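The cell that lives twice

Latifa Tazi keeps her cell in two places. One is bolted to a workshop floor in Ristberg, where it picks small cartons, labels them and stacks them for dispatch. The other is a simulation on her second monitor, and it gets every bit as much care. I spent a morning with her at Traltari, the packaging firm where she looks after the machine, and I left wanting one of my own!

The job that day was a fingertip change. Fingers wear at the tips, and a worn pair starts to let cartons slip round before they reach the printer. Tazi swaps them every 3000 picks, usually between shifts, and she does it first on screen. She loads the new finger model, sets the tool length (235 millimetres on this pair) and then walks the arm through its rounds at a crawl, watching for anything it might clip.

And there is plenty to clip. Her rule is that the model has to include the clutter. Early on, she says, it was just an arm, a table and a printer, all lovely and clean, and it told her every route was fine. Then in November the real gripper came down on a bracket she had never bothered to draw. Out came the tape measure, and she has been adding to the model ever since: boards, pipes, stands, even the walls and the door.

"I used to think drawing the room was showing off," she says. "Now if somebody moves a stand, I want to know by how much."

The software is called Tromulus, and her file has reached version 309. Most of the changes are tiny. The latest, saved on 6th August, moved one carton stand 4 millimetres further from the label printer, and her note beside it says only "Qiu line, stand nudged, checked twice". 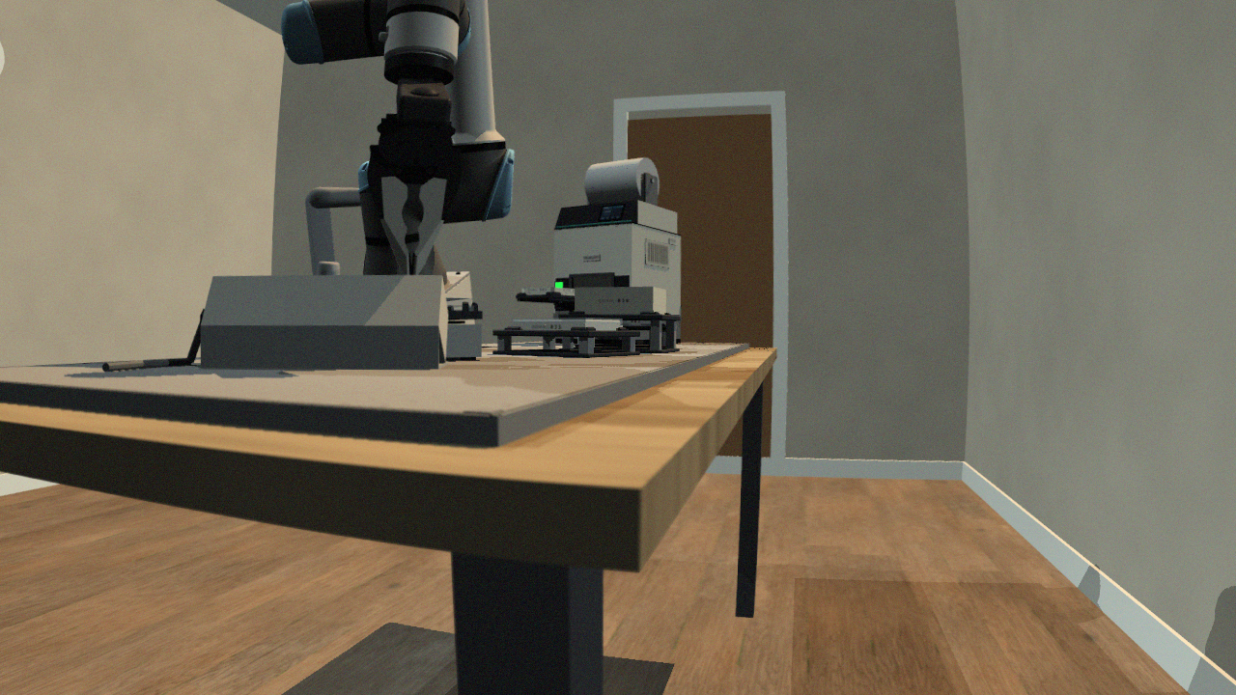 Does the real arm still need checking after a clean run in the simulation?

It does, every time. Tazi runs the first cycle on the real cell at low speed with a hand near the stop button, then compares the taught points with those in the model. If one has drifted, she measures again before changing either.

The part I enjoyed most was the touching-up. She brings the closed fingers down beside a reference point, stops, crouches until her eye is level with the board and jogs the arm a hair at a time. It's slow and oddly gripping to watch. When she is happy she saves the point, types the same figures into the model and goes on to the next one.

By lunch the new fingers were in and the old pair was in a tin on her desk with a paper label round it. She keeps the last few sets to compare the wear, and had already spotted that the left finger always goes first. She thinks the cartons arrive slightly skewed, so the infeed guide is next on her list.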